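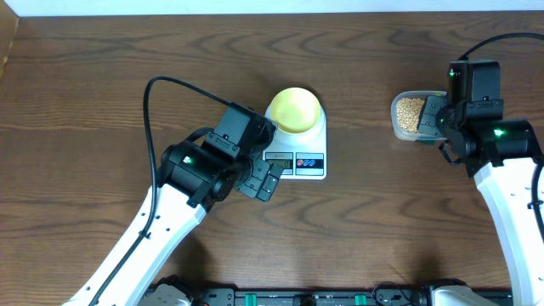

Attic Insulation Program: Spring Update

Golestani Home Services completed the first phase of its attic insulation program in Diltholm in April. Crews sealed gaps around pipes, wiring and chimneys before adding new insulation.

The second phase is now open to owners of single-family homes built before 1978. The fixed price is $485 for attics up to 400 square feet, including the inspection visit. Larger attics will be quoted individually.

Owners are asked to clear stored items from the attic at least three days before work begins. Applications must be received by June 8, 2018, and should be addressed to Afshin Heydari, Program Manager.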